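Portable thermal printer

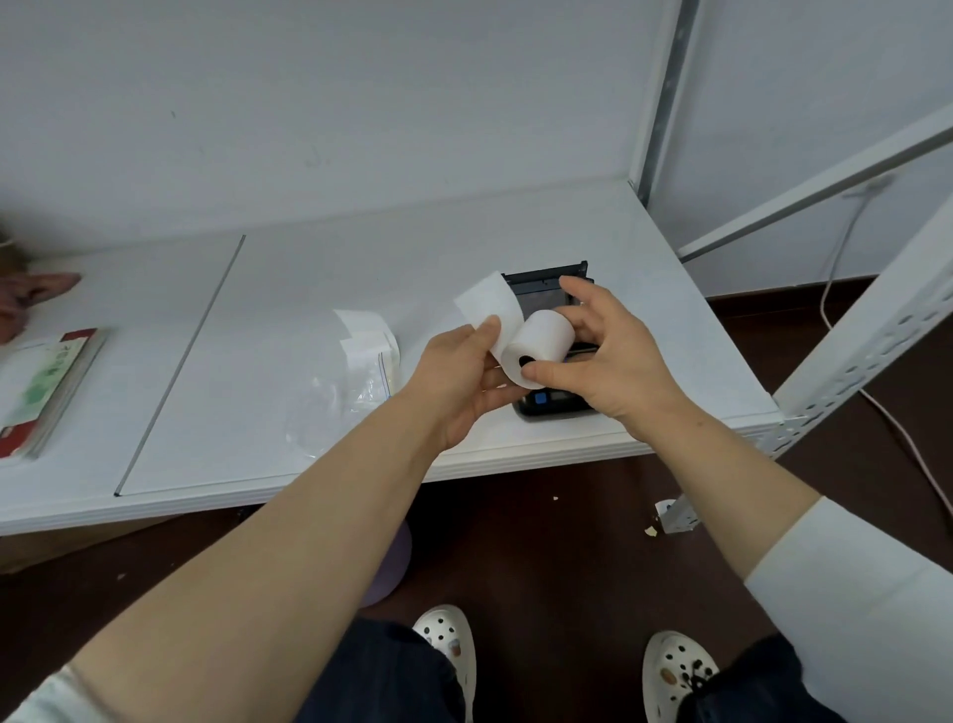

A portable thermal printer is a small printer that makes marks by heating coated paper, with no ink or ribbon. It is used for receipts, shelf tags, parcel labels and, according to its sellers, nearly everything else. Claims made for the type should be read with some care.

How it works

A row of tiny heating elements presses against the paper as a rubber roller pulls it past. The coating darkens where it gets hot. "Inkless" is accurate, but it is often taken to mean "free to run", and the special paper still has to be bought.

Loading paper

Most models have a compartment under a hinged lid. The roll is dropped in, a short strip is left hanging out, and the lid is pressed shut over it. Only one side of the paper is coated, so a roll put in backward feeds normally and comes out blank. Many printers returned as faulty are thought to have had this problem, though no good count seems to exist. A fingernail dragged quickly across the paper will leave a gray line on the coated side.

Rolls with a hollow core and coreless rolls are both sold. The coreless kind is said to hold more paper for its size - true, but the difference in a small compartment is slight.

Fading

Prints fade in sunlight, near heaters and in contact with some plastics and hand creams. The Vunda brand advertised its paper as "archive grade" without saying how it was tested. Remzi Bayram, a shopkeeper who kept 348 slips in a drawer, reported that 37 were unreadable after 3 years. His figures are widely repeated, but he did not record which paper he had used, and they prove little.

Storage

Spare rolls are best kept dry and dark. Sealed bags are often recommended, mostly by people who sell them. Baltasar Echevarría's handbook advises photocopying any slip that matters, which remains the safer course.

See also: Label printer; Receipt; Thermal paper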